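Visit Report: Istora Training and Trials Site, Venavholm

Prepared for the Working Group on Catering and Canteen Services
Visitors: Kazue Onishi, Achilleas Psarras

Purpose of the visit

The working group asked for a first-hand account of how table-laying and tableware handling are being automated in contract catering, and of what the change means for the staff who do this work at present. Istora operates staff canteens and function rooms and has been running trials of two-armed machines at its Venavholm site since October. The visit was hosted by Spyros Economou, operations manager, and Oda Ekström, who represents the canteen staff.

We were received at 9:30 a.m. and given a short safety briefing. Visitors are asked to stay behind the operator's chair while the arms are powered, and to leave bags and coats outside the work area. The morning was spent at the trial tables and the afternoon in conversation with staff.

The work at the tables

The trials cover the handling of plates, bowls, mugs and cutlery on small tables. Mr. Economou explained that cutlery takes up most of the team's time. A plate is broad and stays where it is put, while a spoon and a fork lying across each other must be separated before either can be set down in its place. Staff do this without looking. For the machine it is a task of its own, practiced separately from the rest of the setting.
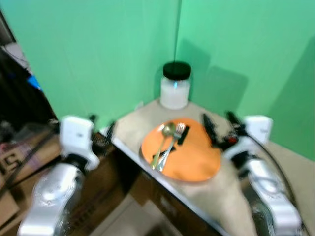

Every task is first carried out under the control of a trained operator, and the record of that work is used to prepare the machine to attempt it alone. The operators at Venavholm are former canteen and banqueting staff. Thodoris Karagiannis, who worked in banqueting for 17 years, told us that his experience was useful in ways he had not expected. He knows which pieces tend to slide, and he can tell early when a pick is going to fail. He also said that the work is slower than anything he did before and that the first weeks were tiring for the eyes and neck.

Scheduling of the tables is handled by a program called Korari, supplied by the contractor Karras. It assigns tasks to operators and logs the result of each attempt. Staff were positive about the written task sheets it produces. They were less satisfied with the log itself, in which an attempt may be marked as failed without any space for the operator to say why. Mr. Economou agreed that a comment field should be added.

Tableware is varied from one task to the next. Pieces of different color, depth and rim shape are used together, and the positions are changed, so that the machine does not become accustomed to a single arrangement. Ms. Ekström observed that the same is true of any real canteen, where sets are seldom complete.
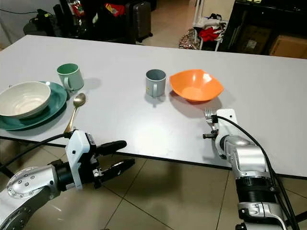

Fork held in the right gripper during table work at Venavholm.

Effects on staff

Istora has stated in writing that no canteen post will be removed during the trial period. Ms. Ekström confirmed this, but noted that the commitment ends with the trials and that staff have asked for it to be extended. Two concerns were raised with us more than once. The first is pay. Operators remain on their canteen grade, although the work calls for training that the grade does not describe. The second is the return route. An operator who wishes to go back to service may do so at the end of a rotation, but there is no rule on which shifts will be offered.

Several employees said they valued regular daytime hours and less lifting. Others missed contact with guests, and one had already asked to return to the dining room for that reason. Breaks are taken away from the tables, and operators may stop the arms at any time without giving an explanation. We were told that this right is used and has not led to complaints from supervisors.

Points for the working group

We recommend that the group request a copy of the operator job description once it has been revised, and that it ask Istora for its position on employment after the trials. The question of grading should be raised with Karras as well, as its own trainers work beside canteen staff under different terms.

Mr. Economou has offered a second visit when unassisted table-laying is tried in a working canteen. Ms. Onishi will confirm the arrangements.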